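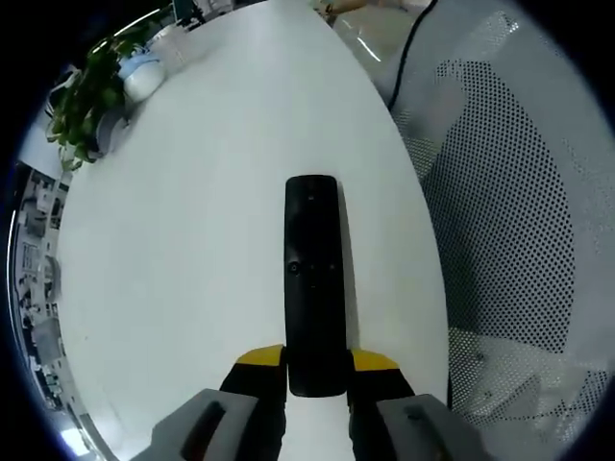 Figure 2. Remote control held between the yellow fingertips.

Section 44: Picking up small objects with the hand-held gripper
Nadlow gripper kit, operator guide. Revised 2019-10-04.

Follow these steps for every tabletop pick. They apply to all Bellinora projects that use form 251.

1. Place the object flat on the table and let go of it. Keep your free hand off the table until the pick is over.

2. Leave plants, cups and other everyday items where they are. Do not tidy the table between picks in the same set.

3. Check the cable. It must run clear of the fingers and must not be pulled tight at any point in the reach.

4. Open the fingers before you move toward the object. 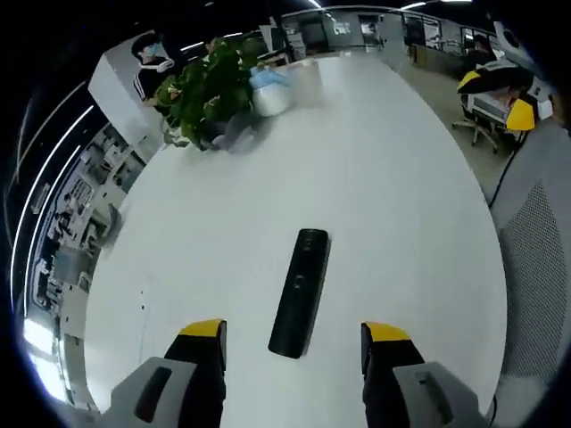 5. Line up the gap with the object and move in slowly. If the object lies at an angle, turn your wrist to match it – do not push the object straight with a fingertip.

6. Close the fingers until both tips touch the sides. Stop there. Squeezing harder wears the tips and can mark soft plastic.

7. Hold for 2 seconds, then lift, or set the object back down if the task sheet calls for it.

Note: People may walk or sit in the background. Anyone nearby must be told that recording is on before the first pick of the set.

Caution: Do not put a spare gripper down where its cable can trip someone. Coil any slack first.

Caution: Stop if a fingertip comes loose. Log the fault in Testgate under code 1683 and fit a new pair before you go on. Never replace one tip alone.

For glass and other fragile items, see the next section.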